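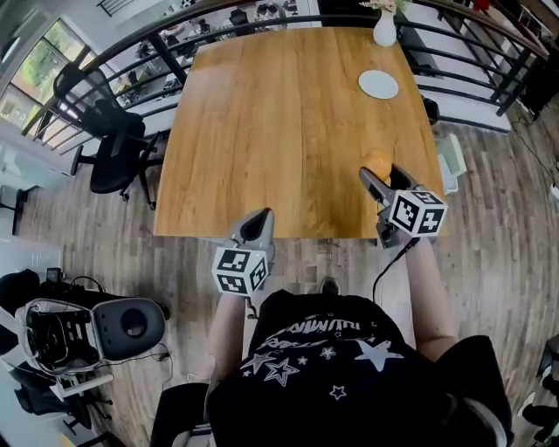
At the table, one gripper in each hand.

Please Let Us Give Money Again
Opinion, by Danilo Lumanlan
12/10/2024

Every August our town has a charity run for the children's ward of the regional hospital. I have taken part in it for many years, first as a runner, later as a person who stands at the corner of the bakery and shows the runners where to turn. I like this event very much, and I want to say this before I start to complain.

This year the entry fee went up to 90 dollars. For this price the runner receives a shirt, a drinking bottle, a medal, a bag to put these things in, and a ticket for the dinner. When I asked how much of the fee goes to the ward, I was told 14 dollars. The rest pays for the shirt, the bottle, the medal, the bag, the dinner, the road closing and the insurance.

I did not hear this as a scandal. The person who told me was friendly and showed me the numbers without delay. Road closing is expensive and the insurance is required. But I went home with a heavy feeling, and I have been thinking about it for some weeks.

When I came to this country I was surprised by how many ways there are to give. In the place where I grew up, if a family had a sick child, somebody went from door to door with an envelope. You put in what you could and nobody wrote it down. Here you can play golf for a sick child, or buy a ticket for a basket of cheese. At first I found it strange, then I found it beautiful. People here like to do something together, and a good cause gives them the occasion. I still find it beautiful on most days.

My difficulty is with the size that these events have reached. The run had 343 starters this year. You can do the multiplication yourself: the ward received 4,802 dollars from the fees. The runners paid 30,870. I know many of these runners, and I believe that a large part of them would say, if you stopped them on the street, that they "gave 90 dollars to the hospital." They say it with a good heart. It is not correct, and I think the entry form should help them to know this.

My neighbor Jörg Fuchs does not agree with me. We have discussed it over the fence more than once. His argument is that most of these people would not give 14 dollars if there was no run. They come for the morning, for the shirt, for their friends, and the hospital gets something that it would not have had. He also says that a person who comes for the shirt this year may come as a helper next year, and then maybe leave something in her will. He worked a long time for the Rustad company, which pays for the drinks at the finish, and he tells me that a company will give to an event much more easily than to an account number, for the reason that an event has a banner.

I take this argument seriously. It is probably true for the companies. For the people I am less sure. I have asked runners why they did not give a little extra on the form, where there is a line for it, and the answer is almost always the same: "I already paid so much." The fee has used up the feeling of giving. This is what worries me. When a person has spent 90 dollars on charity in August, she is finished with charity until the next year, even if the charity itself saw only a small piece of it.

There is another way, and I have seen it work. A small foundation called Prudenora, which pays for hotel rooms so that parents can sleep near the hospital, stopped its gala dinner. It now sends one letter, on one sheet of paper, with the price of a room for a night and a form to fill in. On the back there is a list of what was paid last year and to whom. I do not know if they lost some donors by this. I know that I give them more than before, and that I read the letter to the end.

I do not ask that the run should become a letter. I would miss it, and the bakery would miss it also. But I would like to propose 2 changes. The first is to print on the entry form, in the same size as the price, how much of the fee goes to the ward. The second is to make the shirt, the bottle and the medal a choice. Let the runner who wants them pay for them. I have nine shirts from this run in my closet – I have only one body – and I would gladly go without the tenth if the money for it could go up the hill to the hospital.

Some people tell me that if you print such a number, the donors will be frightened and stay home. Maybe a few will. I think we should trust people more than this. An adult who pays for a morning of running and a dinner with her friends has bought something good, and she does not need to be ashamed of it. And when she sees the number 14, perhaps she will look for the line for the extra gift, which at the moment is at the bottom of the second page, under the question about allergies.

The planning for next August begins after the holidays, and the meeting is open to everybody. I will bring my proposal on paper. Jörg has promised to come too and speak against it.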